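Home | Projects | Year 11 | Contact

Marble in the Clilville Kitchen
By Sânziana Munteanu

I picked marble because it starts out as plain limestone — heat and pressure do the rest!

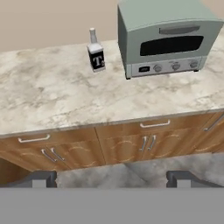

My sample came from the Brandberg yard. I put 5 drops of vinegar on it and it fizzed straight away.

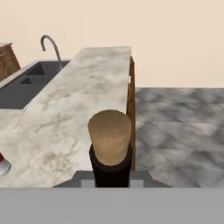

Calcite reacts with acid, so lemon juice dulls the polish too. Granite didn't fizz at all, which I loved seeing.

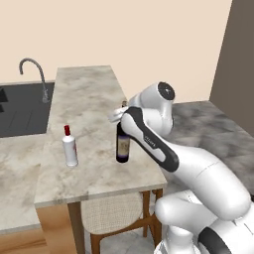
What I'd do next
Test honed marble in January.

Comments
Srithong: Great colour pictures!
Mum: So proud — try cola next.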